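Cloltville Robotics Club
Minutes of the regular meeting, October 25, 2021

Present: Young-sook Yeon (chair), Urs Wyss, Jarrah Merrick, Elfriede Hofstetter (faculty advisor), Balthasar Hollenstein (minutes)
Absent: none

Called to order at 4:10 p.m.

1. Minutes of last meeting
Approved with one correction. The arm on loan to the drive team is the old one with the bent base plate. The last minutes had it the other way around.

2. Money
Elfriede reported a balance of $617 in the club account. The entry fee for the Latitz Student Sorting Challenge is $100 and has to be paid before the holiday break. Motion by Urs to pay it now. Seconded by Jarrah. Passed, all in favor.
Jarrah asked whether the club could also replace the two worn gripper pads. Elfriede said yes if the price is the same as in May. Jarrah will check and send her the order form.

3. Competition rules
Young-sook went through the new rule sheet from Latitz. Changes from last season:
Teams no longer get the item list ahead of time. They are told only that it will be groceries, some soft and some hard.
A dropped item may be picked up again by the robot but not by a team member.
A soft item with broken skin scores zero.
The time limit per run is the same.
Urs asked if a mark on the skin counts as broken. The rule sheet does not say. Young-sook will write to the organizers and ask.

4. Software report (Urs)
The program that picks out items in the camera view, which the club calls Mokeck, was retrained over the weekend on 1207 labeled pictures. It does well with boxes and bags. It still has trouble when one item is partly behind another, and it sometimes draws a single outline around two items of the same color. Urs thinks more pictures with items close together would help, taken from low down as well as from the top. Balthasar and Jarrah will take them on Thursday after class.
Urs also asked that people stop saving to the shared folder without a date in the file name. He spent most of an hour finding the right set. Agreed.

5. Gripper report (Jarrah)
The closing force can now be set from the program. Before this it had to be changed by hand at the controller. Jarrah has a low setting for produce and a high setting for cans and wants a third one in between. Round items still tend to roll when the first finger touches before the second. He would like to try a slower approach for the last part of the move. Young-sook was worried about the time limit. Jarrah will time both ways and bring the numbers to the next meeting.
Elfriede reminded members that safety glasses are required any time the arms are powered, including when someone is only adjusting the camera.

6. Work session
The group moved to the bench for the mixed grocery setup. Balthasar took notes on which views gave Mokeck the most trouble. Cans lying on their sides were discussed at length. Urs wants them labeled as cans no matter which way they face. Jarrah would like a separate label for a can on its side, as the gripper has to come at it differently. Left open until Urs can look at how much relabeling that would mean.

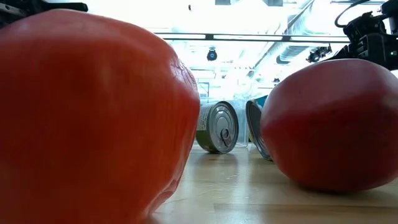

Bench setup, item 6: tomatoes in front, cans on their sides behind them.

Clear plastic containers were also discussed. Young-sook suggested leaving them out of the training set for now and adding them after the produce is working. Elfriede pointed out that the organizers could easily include one. Agreed to keep them in.

7. Travel
The bus to Latitz will leave from the Rüegg Street lot. Permission forms are due to Elfriede at the next meeting. Jarrah still needs one for his brother, who is coming along to watch.

8. Other business
Balthasar asked for help cleaning up the parts cabinet. Young-sook will stay after the next meeting to do it with him.

Action items
Young-sook: write to Latitz about marks on soft items
Urs: estimate relabeling work for cans
Jarrah: pad price and order form; time the slow approach
Balthasar and Jarrah: new pictures on Thursday
Elfriede: pay entry fee

Adjourned at 5:35 p.m.

Minutes submitted by Balthasar Hollenstein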